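A morning at Wakamgate: sorting rubber bands, 121 times over

I went out to the Wakamgate site in June with four others from our automation users' group. We'd been promised two hours on the floor and got closer to three.
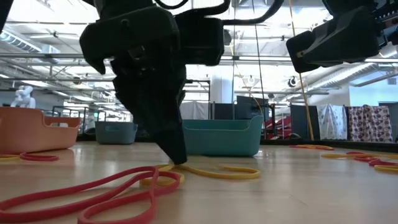
The site does contract data collection for robot learning. Clients send in a task, the people at Wakamgate work out how to have it done by arms under human control, and what goes back is a set of recorded demonstrations that can be used to train a policy. They don't train the models there, apart from small ones used to check that a data set is any good. Most of us came from packaging or small parts assembly, so we were less interested in the models than in how you organise a room full of people to produce examples all day without the quality falling apart.

Parking is at the rear. The front door is signed for the previous tenant and the bell doesn't ring anywhere. Jytte Thygesen, who runs the floor, met us at the loading dock and took us through the safety talk, which was short: stay behind the floor tape, no lanyards, and don't speak to an operator while an episode is recording.

The station we spent longest at was a two-arm table set up for rubber bands and plastic baskets. The job is called Plida on their whiteboard, and I didn't find out what it stands for, if anything. The operator picks bands off the tabletop and drops them into the baskets according to a written instruction that changes from batch to batch. Some batches go by colour. Some ask for one particular band and nothing else. A few ask for everything in one basket, which Jytte said is the version clients always think will be easiest.

Rubber bands are a nasty object. A block stays the shape it was when you last looked at it. A band can lie flat, fold over itself or hook onto the one beside it, and it's thin enough that the gripper has to come right down to the surface to get hold of it. The fingertips on these grippers narrow to a point, and the working clearance above the table is very small. Go a touch high and you close on air. Go low and you push on the table, and the arm faults out. I watched Szymon Szulc run eleven episodes and he faulted once, on a thin band near the back of the table where the reach is long.

Szymon came to the job from upholstery. He controls the arms with a pair of leader handles, and the arms copy him. He said it took him two weeks to stop watching his own hands. His first day produced no usable episodes at all, and they've kept it as a training file for new starters to look through.

An episode goes like this. The table is laid out from a reset card, the instruction comes up, the operator taps a pedal, does the task, taps again and gives it a mark: good, recovered or scrap. I hadn't come across the middle category before. A recovered episode is one where something went wrong and the operator fixed it, such as dropping a band short of the basket and going back for it. Esperanza Collado, who handles the data side, told us they used to throw those out. The policies trained on the clean set were very tidy until the first slip, and then they'd hover over the spot where the band should have been. Now she wants a fair share of recoveries in every batch, and she wants them genuine. Operators were fumbling on purpose for a while and she said she could pick it from the traces within a few seconds.

The reset cards deserve a paragraph. Left alone, people lay out a table the same way every time. They spread things nicely, leave a gap between each one and put the awkward one nearest to themselves. So a script generates the layouts, including tangles and overlaps, and the operator has to match the card near enough. There were 121 cards in the Plida deck when we visited. Once an operator has been through the deck it gets reshuffled and the baskets move. Abbas Sadeghi from our group asked why they didn't just toss the bands on the table, and the answer was that they'd tried it. Tossed bands end up mostly in the middle. The corners were hardly covered, and a client's test table had plenty in the corners.

The running total on the Plida job stood at 3,778 episodes accepted. Jytte wouldn't say what the client had ordered, but she did say they weren't near the end of it. A good operator in a good session gets through 71 episodes before the hand-over. Sessions are capped at 90 minutes, with a compulsory break after each. That cap came in last year after Esperanza plotted the scrap rate against time in the chair and put the chart up in the lunch room. It stayed flat for well over an hour and then climbed quickly.

Quality checking is done by a separate person who hasn't operated that day. Halyna Lysenko was on it during our visit. She reviews at four times normal speed and slows down around each grasp. She showed us two episodes side by side, both marked good by the operator, and asked which one she'd rejected. We all got it wrong. In the one she'd knocked back, the second arm had drifted across one of the camera views for a couple of seconds during the pick, so the model would have been learning the grasp with the band hidden. The task itself had been done perfectly. She rejects one in 20 on a typical day, and the operator gets a written note each time. Szymon had a couple of hers taped to his monitor stand.

I asked about colour, as that's the part that would matter to us at work. They use several colours of band and basket, and the obvious arrangement is like with like. If every demonstration is like with like, though, the model can end up ignoring the instruction altogether, and it looks brilliant until somebody asks for red in the teal basket. So a good part of the deck is deliberately mismatched. The operators find those ones tiring. Szymon said he reads the instruction aloud under his breath, and that he still gets caught now and then and has to mark it scrap.

Lighting is left as it comes. The ceiling lights reflect off the tabletop and Abbas thought they should be diffused. Esperanza's view was that the client's building would have lights too. Backgrounds are treated the same way – there's no attempt at a plain booth, and things get moved about behind the tables from week to week. I can see the argument, but I'd have liked some numbers on it and there weren't any to hand.

We also had 20 minutes with the checking software, which is built in-house and goes by the name Vovow. It plays all the camera views together with the joint positions and gripper opening underneath. The useful part is a filter that pulls out episodes where the gripper closed and opened again without anything between the fingers. With rubber bands that filter is unreliable, as a band is so thin that a full grip and an empty one give nearly the same reading. Halyna goes through those by eye. She'd like a better sensor in the fingers and has been asking for one for some time.

Each of us was allowed a go at the handles at the end, on a practice table with recording off. I managed one band in four minutes. The arm goes where you tell it, but judging depth is very hard from the operator's seat, and I kept closing a centimetre short. Abbas got three and was insufferable about it in the car. I'd put my own expectations for our packing line back by a year or so on the strength of those four minutes.

Costs were the one subject they were cagey on. We got a figure for an operator's training time, which is three weeks to unsupervised work, and nothing on price per episode. Anyone wanting a quote has to send a sample of the actual objects and a written description of what counts as finished. Jytte said the second item takes most clients longer than the first, and that half of them change it once they've seen the first fifty episodes.

There's a second site at Villanueva doing larger items, and we've asked about going there later in the year. Numbers will be limited to five again. Closed shoes are required, and bring your own lunch, as there's nothing within walking distance of the Wakamgate site and I'd assume the same for the other one until we hear otherwise. Names to me by the end of the month, please.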